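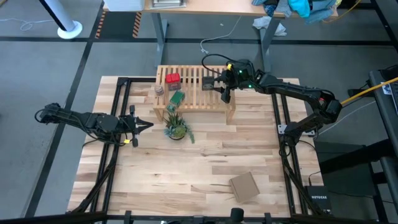 Sun 9 August

Second round of the club strokeplay at Urkura. Tee time was put back because the greens staff were still clearing branches off the fourth fairway after Friday's wind, so I spent an extra half hour on the putting green. Didn't help much. Everything inside six feet went left until I moved the ball back a touch in my stance.

Opened with a bogey, three putts from the front edge. Par at the second and third. The fourth was playing into the wind and I took a 4 iron off the tee to stay short of the ditch, then hit a wedge to the back of the green and two-putted.

Out in 42, same as yesterday. The double at the eighth was my own fault. I had a clear line back to the fairway and tried to go through the gap in the birches instead. Hit a branch, dropped into the heather, chipped out sideways.

Back nine was better. Birdied the thirteenth with a putt of 30 feet that I was only trying to get close. The new Herker wedge came out of the wet sand well at fifteen and I got up and down for the first time on that hole this summer. Missed a short one at seventeen. Safe five at the last.

Came in tied for ninth, which I'd have taken on Friday night. The De Graaf cup goes to the lowest net score over both days and I was three short of that. The old board in the bar has the winners back to 1970, and they have run out of space on it, so this year's name goes on a new one.

Left knee sore from the walk up to sixteen. Ice on it this evening. Need to regrip the seven and eight irons before the away match at Trindodari, and find the other waterproof glove.

Entries for the October foursomes close this week. Haven't asked anyone yet. Range on Tuesday after work if it stays dry, short putts only.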